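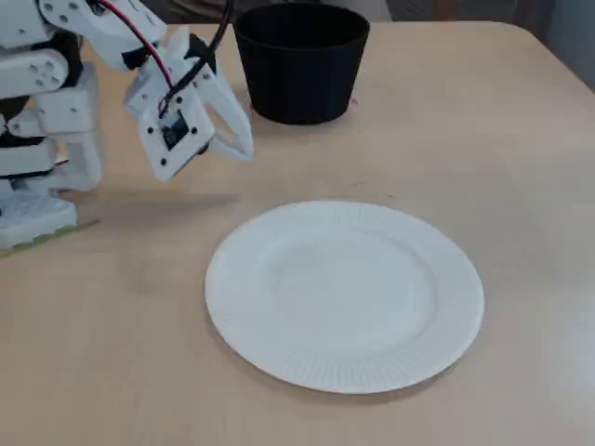

Ticket 428: Zenent stock app stops sending reorders for paper plates. Site is the Gallagher office, second floor kitchen. The on-hand figure in the app goes down as it should when packs are scanned out, but no order reaches Forkel when it drops below the reorder point. Cups, napkins and coffee filters are ordering normally from the same screen. The item affected is the plain white plate with the fluted rim, same kind as the one on the table. The catalog also lists a smooth-rim plate under a nearly identical name, so please check you have the right record open before changing anything.

Status: Closed
Priority: Normal
Client version: 5

What the user sees

The item turns orange in the list, meaning low stock, and stays orange. Opening it and pressing Order Now gives "Error 205: request not accepted." Nothing is added to the outgoing queue. The reorder point is set to 104 plates.

Steps tried by the site before opening the ticket

Logged out and back in. Restarted the tablet. Deleted the reorder rule and made it again with the same values. Tried from a desktop browser instead of the tablet. Same error each time.

Log

Entry 1. Confirmed the error from our side with a test account. The supplier connection to Forkel is up, and a test order for napkins went through. Left the napkin order unsent at the approval step and canceled it.

Entry 2. Compared the plate record with the cup record. Both have a supplier code, a unit and a pack size. The plate record has the unit set to "each" and the pack size is blank. Cups have "pack" and a number. 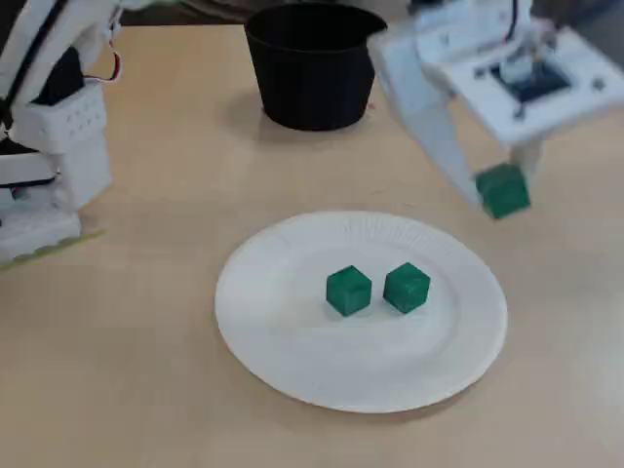
Entry 3. Asked the site when the pack size was last filled in. They think it was there until the catalog import in October. The import file came from Gideck, which keeps the item list for all the offices. In the file, the column is there but the plate row has a trailing space after the number. Zenent reads that as text and drops it without a warning.

Entry 4. Typed the pack size in by hand and changed the unit to "pack." Order Now worked on the first try. The automatic rule did not fire, though — it only runs overnight. Left the ticket open until morning.

Entry 5. Overnight run completed. One plate order in the queue, accepted by Forkel. Site confirmed the item is no longer orange.

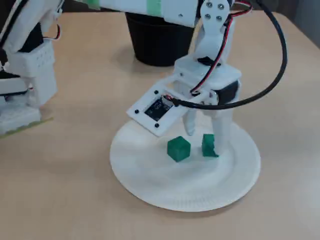

Follow-up

Sent Gideck the row with the trailing space and asked them to correct the source file. Until they do, the next import will blank the field again, so the site should check the plate record after each one. Asked Zenent for a clearer message than error 205 — no reply yet. Reopen this ticket if the pack size goes missing again.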